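4.2 Dating the Palura crossing

The case for an 1866 construction date rests on one line in a township ledger, and that line has been asked to carry more weight than the bridge itself ever did. It records a payment for "the bridge at Palura" without giving a builder, a length or a truss type. Later writers supplied all three. Hamdan was the first to point out that the ledger could just as well refer to the low stringer bridge at Horwood, which stood within the same road district and washed out often enough to need paying for. We think he was right to raise the point, and we are less sure than he was that it can be settled.

The rival date, 1886, comes from a painted board that hung over the east portal until it was taken down for repairs and never put back. It survives only in a copied note. Dates on portal boards are poor evidence at the best of times. They were repainted by people who remembered what the old board said, or thought they did, and a worn 6 is easily turned into an 8. In this instance the two dates share the same digits in a different order, which should make anyone cautious.

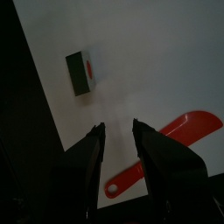
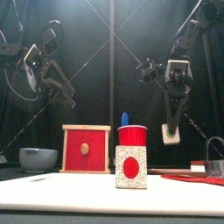 Figure 3. The white tabletop, in two views.

Hourani's survey of the timbers is the strongest work done on the bridge so far, and it still falls short of proof. She measured the clear span at 91 feet and the full length, portal to portal, at 127 feet, and she argued that a span of this size would have been beyond the local carpenters of the 1860s without an added arch. The trouble lies with the word "added." An X of crossed members, like the one the thin diagonal cables make against the black backdrop in the second view of Figure 3, tells a reader that something has been braced and tells him very little about when. The crossed braces in the Palura side panels are no different. They could be first work or they could be a repair, and the nail holes that might have decided the matter were filled during the last rebuilding.

The same survey makes much of the saw marks. Straight marks are taken as early and curved marks as late, on the grounds that circular saws reached the valley after the railroad did. This is a rule of thumb, and we have found it applied far too freely. Old mills kept their up-and-down saws running for decades, and good timber was taken from one bridge and put into the next. Of the floor beams we were able to reach, most had marks of both kinds on different faces — a result that pleases neither side.

There remains the Katayama sketchbook, which shows a covered bridge with a stepped portal and a single window on the upstream side. The page is undated and the place is not named. Hourani accepts it as Palura; Hamdan does not. The Palura bridge has no window now, and we saw no framing for one. It is possible that the wall was rebuilt, but a drawing that matches only after the building has been changed to suit it should not be used to date anything.

We therefore give the bridge no firm year in Table 2 and list both dates with a question mark.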